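Vendonlow Materials Workshop
Notebook 11, Adhesives and Coatings
Friday, March 19, 2004

Purpose of entry: to record the second round of peel tests on the Cimus water-based primer and to settle the drying schedule for the Wumside panels.

Panels were wiped with solvent, primed by roller, and left on the rack overnight at 22 degrees. Relative humidity in the bay stood at 55 percent when the rack was loaded and was not logged again until morning. This omission is noted. The chart recorder is to be left running in future.

Peel results from the first rack were consistent along the center of each panel and poor at the left margin, where the coat had been laid on too heavily. The margins have been excluded from the averages, and the raw readings are in the back pocket of this notebook. The Kanaan primer, applied on the same day by the same method, gave a lower reading throughout but showed no edge lifting.

One panel was cycled in the flex jig to 2,000 bends. Hairline cracking was visible under the glass near the clamp line only. The clamp pads are worn and should be replaced before any further flex result is reported outside the workshop.

Drying time is provisionally set at 11 hours. Staff are asked not to shorten this with the heat lamps.
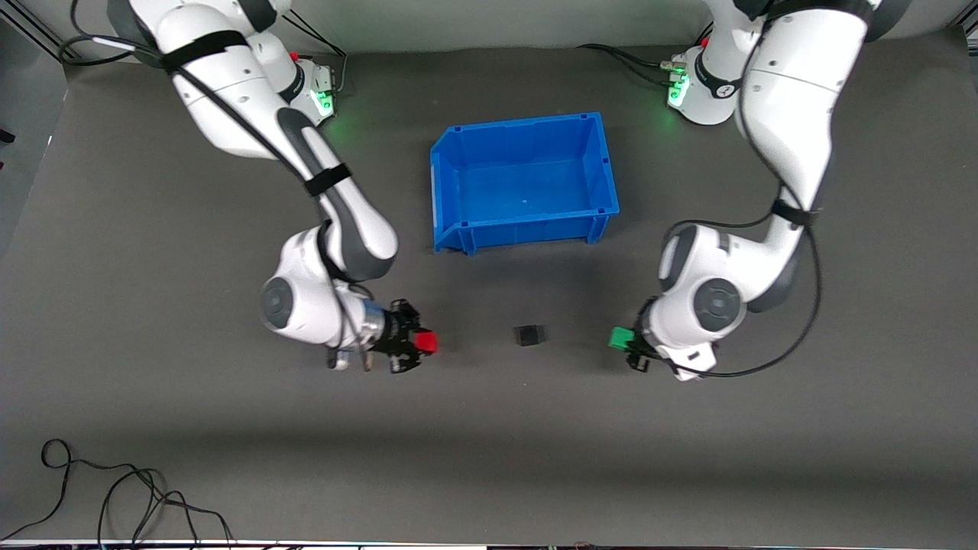

A note received from the Wumside office asks whether the edge lifting might come from the solvent wipe, given that their own panels lifted in the same way when wiped toward the margin. The wipe direction was not recorded here. It will be recorded for the next rack.

Remaining primer decanted and relabeled. Full comparison due in June.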